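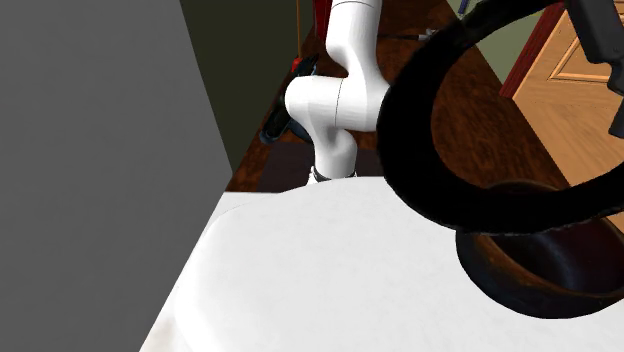 Week 9 - Soil water, part 2

Recap: saturation, field capacity, wilting point. Know all three for the quiz. Plants don't care about total water in the soil, only what they can pull out.

Available water = field capacity minus wilting point. Sand: low. Clay: holds a lot but hangs on to much of it. Loam in the middle, usually the best deal for roots.

Clinddale plots (handout from April). Top layer sandy loam, heavy clay under. Water moves down, hits the clay, stalls. Perched water table. Same thing happens in pots with gravel at the bottom, so don't do that.

Infiltration test: ring, ruler, watch. Pre-wet the ground first or your early readings are way to fast. Keep going untill the rate levels off. Almost 13 minutes on the Trodgate field, longer on clay.

Compaction - see Vasiliauskas chapter, skip the math. Big pores go first. Less air, slower drainage, more runoff.
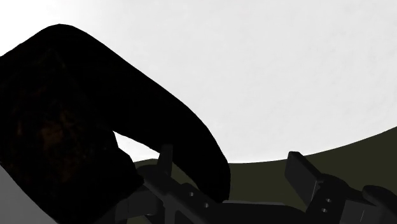 Rūta Kalniņš wanted to know if adding sand to clay would open it up. Small amounts, no, you can end up with something closer to brick. Compost works better, takes years.

Mulch: cuts evaporation, softens the hit from rain. Thin layer does little.

For next time:
read the Usach notes on irrigation timing
bring your texture triangle
lab write-up due at start of class, 2 pages max, units on everything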